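I have been trying to set a table for fall since September, and I'd like it noted that I do own a table. White, shiny, with a faint grid of gray lines on it, and two round black holes that I assume are for cables. It was sold to me as a desk. I eat on it, so it's a table.

The inspiration was Bouchra Mahrous, who had us over and had done the whole thing: linen, candles, tiny gourds with somebody's name on each one. I came home and told Khrystyna-Mariia I wanted that, but with less stuff. She said less stuff was called "a plate."

So I started with a plate. 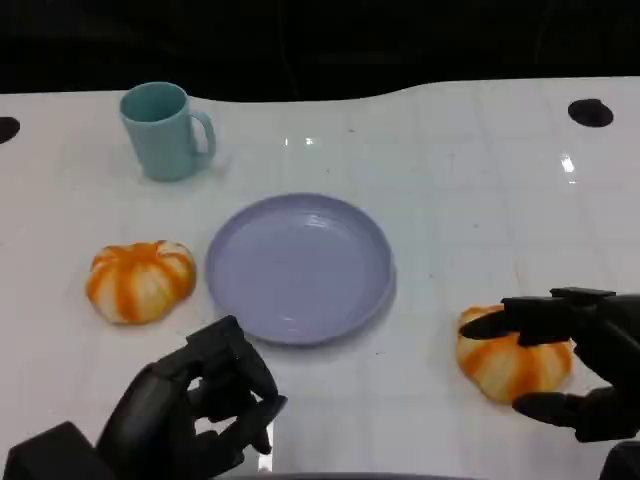 My rules were simple. No runner, no fake leaves, and nothing that needs to be stored in a labeled tub for eleven months. I gave myself 3 colors and picked lavender, teal and orange, in that order, mostly because I already had the lavender and the teal. The mug came from Kemmont back when I believed I was a person who'd buy the full set. I bought one mug. The plate has a raised rim, so soup is technically possible if you're careful and don't want much soup.

Orange was the problem. Orange at the home store means a ceramic fox. I spent a good part of an afternoon in the seasonal aisle at Stodalow, where every single item had the word "gather" on it, and left with dish soap.

Khrystyna-Mariia's position is that the striped orange-and-white look does all the work and the rest of us should stay out of its way. She moved the mug back and to the left. I moved it forward when she went to make coffee. She moved it back again without putting the coffee down, and I've stopped fighting about the mug. 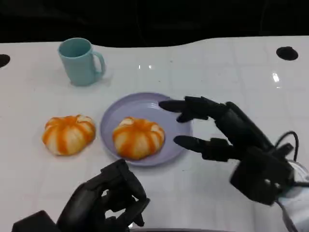

We never did agree on napkins. She wants cloth, I want the paper ones that come in a brick and last until spring. I also still think the plate looks lonely with no fork next to it, but apparently forks go out when there's food, and food was never in the plan.

Bouchra is coming by in a couple of weeks. I might buy a second mug.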